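Cilemetti's second album, Palomino, runs 30 minutes and uses most of them well. The trio built its name on long instrumental jams, so a record where only one song goes past the five-minute mark is a change.

The opener, "Carard," sets the pace. The guitar is dry and close, the drums sit low in the mix, and the bass does most of the melodic work. It took me a few plays to warm to the vocals, which are half spoken on the first 3 tracks and then open up on "Geltell," the best song here.

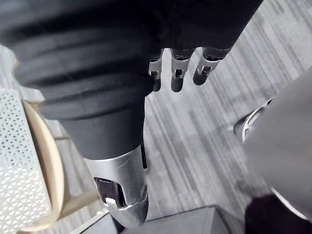
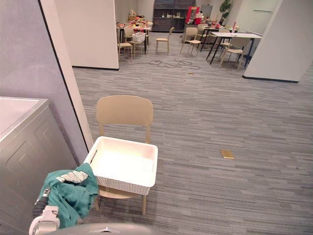

Side two is less even. "Slow Ferry" repeats its chorus too many times, and the organ part that comes in near the end sounds like it belongs to another band. The closing track fixes some of that – it starts with a single guitar line and takes its time adding to it.

I bought the vinyl for $15 at their October show, where they played more than 15 songs, old and new. The pressing is quiet and the sleeve is plain cardboard with no lyric sheet. The download sounds a bit brighter, and I prefer it on headphones.

Fans of the first album may miss the jams. I'd still start a new listener with this one, and with "Geltell" before anything else.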